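Gendstead, jueves 31 de marzo

Flomus abre su tercera ludoteca de préstamo

Flomus inaugura hoy en la calle Räsänen una ludoteca con 3000 juegos y juguetes, que las familias podrán llevarse a casa durante 17 días.

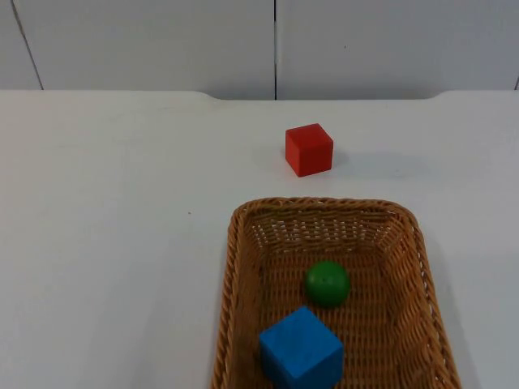 El carné es gratuito para menores de 12 años y se solicita en el mostrador. El local, de 70 metros cuadrados, abrirá de martes a sábado hasta las 19.00. La empresa Parnumus ha cedido las estanterías.

Contacto: oficina de prensa de Flomus.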